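Basness hand-held demos — README

Hello! This is the tidy-up set I put together with Leobardo Zepeda, all of it shown by hand with the Camacho grip.
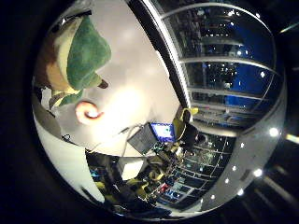 You squeeze the trigger, do the job yourself, and the wrist camera records the lot. We did 19 sessions over the winter, most of them in the evening when the big office at Clilevcombe was still half full (sorry to anyone who wanted their desk back!). The job is always the same: pick up a small thing from a white table and put it where the note says.

What you get per session:

- the wrist video, straight off the fisheye lens, black corners and all
- grip opening and hand pose
- notes.txt, which is mostly me grumbling

I haven't straightened the video. If your training code wants flat pictures, run flatten.py first — it's slow, so start it before lunch. Sessions from January have 2 clocks that drift apart, so use the one called cerley_time and ignore the other.

Please don't try to work out who anyone in the background is.

Questions to Leobardo or me | © Basness demos | Back to top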